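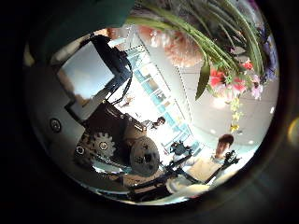
Artificial flowers up close, as seen from the wrist camera.

Penry Wrist Camera Kit: Your Questions

What is the Penry kit?
It's a small wide-angle camera that mounts at a robot's wrist, plus the bracket, the cable and our recording software. We built it at Fostemeo for people who want to teach arms to handle awkward things, and we love seeing what people try it on (flowers are a favorite here!).

Why is the view round?
The lens is very wide and throws a circular picture, so the corners stay black. Straight lines bend a lot, too. We keep the whole circle in the recording and you can crop or flatten it later in the software.

My picture is upside down. Did I mount it wrong?
Probably not! The camera turns with the wrist, so up and down change all the time. If you'd like a steadier view for playback, switch on "Level" in the viewer. Your saved files stay as they were.

Can I use real flowers?
Sure, but start with artificial ones. They keep their shape through a long day of practice, and you can use the same bunch again next week. Nerys Landeg put together our flower starter guide, and it's a great read even if you never plan to pick up a stem.

How much can I record?
The storage card holds 1000 short clips. When it's full, the light on the bracket blinks and recording stops. Nothing gets overwritten.

Will it fit my arm?
We have brackets for 18 arms so far, and the Telgate adapter plate covers plenty of the odd ones. Send us the bolt pattern and Tudur Rees will check it for you.

How long does setup take?
Most people are recording in 20 minutes. Calibration is the fiddly part, so print the target sheet full size and tape it down flat.

Will people in the room show up?
Yes, the lens takes in a lot of background. Let everyone nearby know before you record. There's a face blur option under Export.

Can I try one before buying?
Please do! Loans run for 29 days and include every bracket we make. Write to Siwan Llewellyn at the Ditedberg office and tell her which arm you have.

Last updated 23 Aug 2022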